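Quieter Bikes for Prirkgate: Why Do Mudguards Rattle, and Can a Student Fix It?
Final report, Materials and Design elective

Background

Anyone who rides the Prirkgate path to campus knows the sound. You hear a commuter bike well before you see it, and most of the time the racket is coming from the mudguards. Our group got a bit obsessed with this over the semester (one of us now can't walk past a bike rack without flicking the guards) and we were thrilled when it was approved as a project topic.

We wanted to find out where the rattle comes from, whether it gets worse as the fittings age, and whether a cheap change could quieten it. Prirkgate was the perfect place to test, with a stretch of old brick paving straight after smooth bitumen, so every ride gave us both surfaces in one go.

Method

We borrowed 19 bikes from students and staff, all with full-length guards on both wheels. Each bike was ridden over the same 100 metres of brick by the same rider at an easy pace, with a small recorder taped under the saddle. We then rode it again after tightening every bolt, and a third time with rubber washers between the guard and its stays. Tyres were pumped to the same pressure before each set of runs.

Egan, the free audio program we used, let us filter out wind and tyre noise and keep the band where the guards ring. It took us most of April to get the filter right. The early recordings were mostly chain slap, plus one very chatty magpie.

What we found

Tightening the bolts helped less than we expected! On most bikes it took the edge off the sharpest clicks, but the low buzz stayed. The washers made a far bigger difference, especially on metal guards, where the buzz dropped away almost completely. Plastic guards were quieter to begin with and improved only a little.

The biggest surprise was the front bridge mount. On 6 of the bikes the noise came almost entirely from that one point, and pressing a thumb there stopped it. We'd blamed the stays from the start, so this sent us back to redo half our notes, and it was easily the best week of the project.

We also asked owners how far they thought they had ridden on their current guards. The highest answer was 4000 kilometres, from a bike that was one of the quietest we tested. Its owner had packed every joint with slices of old inner tube years ago. So much for our theory about age.

Modelling

For the second half we taught ourselves Cellik, the rendering package on the lab computers. None of us had used it before and the lighting menu alone ate an afternoon.
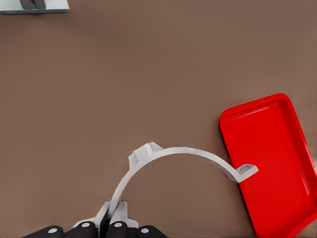 Figure 1. Render of a white curved part with projecting tabs, on a brown surface.

Limitations and next steps

One rider and one path is a narrow test, and our recorder sat closer to the rear guard than the front, which may have flattered the front readings. Wet weather runs were planned but the rain never lined up with our lab slots.

If we could keep going we'd love to try Grusik tape, a soft cloth tape sold for stopping squeaks in car dashboards, at the bridge mount. We'd also like a second recorder on the fork crown and a few cargo bikes in the mix, as their guards are longer and (from casual listening) noisier.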